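Savolainen – new album Praldale, first listens
Forum: New Releases and Rumours

hastbridge_lad
Thursday, 7.40pm

Right, who else has had this on all day? I've played Praldale four times through and I'm still finding bits. The opener just sits on that one organ chord for ages and then the drums come in on the wrong side of the beat and the whole thing tips over. I shouted in my kitchen. My favourite thing they've done, and I say that as someone who queued in the rain for the first EP!

Best three so far: Demon, Culvert, and the long one at the end whose title I keep getting wrong.

pellmell
Demon is massive. The way Mahlet Shiferaw holds back on the first two choruses and then really goes for it on the third – I had to pull over. Proper goosebumps.

Not sold on the long closer yet. Seventeen minutes is a lot to ask of me on a weeknight.

oldtapehiss
Seventeen minutes and I'd take another 20. The slow section in the middle is the best playing Hubert Wilczyńska has put on a record. You can hear his foot on the pedal if you've got headphones on. Give it a proper go with the lights off, pellmell.

pellmell
I did have the lights off. I fell asleep.

hastbridge_lad
Ha. Sleep is a valid response to side four.

Any word on the box set? The shop page said 471 copies and it had gone by the time I'd found my card.

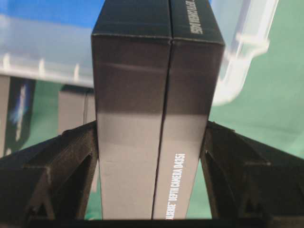
marnie_b
Box set owner reporting in, and I'm so pleased with it. The live disc is worth the money by itself, it's the Hastbridge show from November and the crowd sing the whole of Demon back at her. They've kept in the bit where the power trips and everyone carries on clapping the beat. If I have a moan it's about packaging in general: I've got boxes with that dark-at-the-top, grey-at-the-bottom fade, like the two standing side by side up there, and the top corners always seem to be the first thing to crumple, same as on those. Plain card for me every time. The booklet is lovely though, loads of handwritten lyrics with things crossed out.

oldtapehiss
Very jealous. Does the booklet say who plays the cello on Culvert? It isn't in the credits on the download and it's driving me mad.

marnie_b
It says "cello: a friend". Sorry!

gravelvoice
Going to be the grump here. I like the songs but the mix is too loud. Everything is pushed right up to the front and by track five my ears are tired. Compare it with the demo of Demon they put out last year, where you could hear the room. The album one sounds like it's been ironed.

hastbridge_lad
Can't agree with that. The demo is charming but the bass is a rumour. On the album it comes up through the floor. What are you listening on?

gravelvoice
Decent speakers, thanks, same ones I've had for years. I'm not saying it's ruined. I'm saying I'd like a bit of air round the drums.

pellmell
I'm with gravelvoice on the drums and with everyone else on everything else. The second half breathes a lot more. Try starting from Culvert and see if it still bothers you.

oldtapehiss
The vinyl is a different cut, by the way. Quieter, and you have to turn it up, but the cymbals sound like cymbals. Worth borrowing a copy before you write it off.

gravelvoice
That I didn't know. Will try and get hold of one. If I'm wrong I'll come back and say so.

marnie_b
Printing this post and framing it.
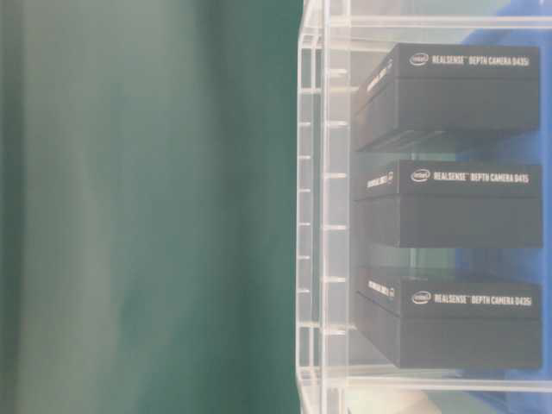
LIVE DATES AND TICKETS
(2 threads merged here by moderator)

tambourine_tim
Has anyone managed to get tickets for the Hastbridge one? I was in the queue at nine on the dot and it threw me out at the payment page. Twice! I've not seen them since Wilczyńska joined and I am desperate to hear the new stuff with a full band.

marnie_b
Got two in the balcony. It took me ages, keep refreshing, they seem to drop odd ones back in when people's baskets time out. My sister got hers at lunchtime that way.

tambourine_tim
You absolute star. Just got one, standing, near the back. I don't care, I'd stand in the car park.

pellmell
Do we think they'll play the closer in full?

oldtapehiss
They'd better. I'd start with it.

hastbridge_lad
No chance they start with it. Demon first, lights up, place goes wild. Then Culvert. Closer as the only encore, and everyone misses the last bus.

gravelvoice
Demon first would be a waste. You want to make people wait for that one. I've got a ticket as well before anyone asks, loud mix and all.

tambourine_tim
Anyone up for meeting beforehand? The pub opposite the station does chips till late. I'll be the one in the yellow scarf.

marnie_b
Count me and my sister in.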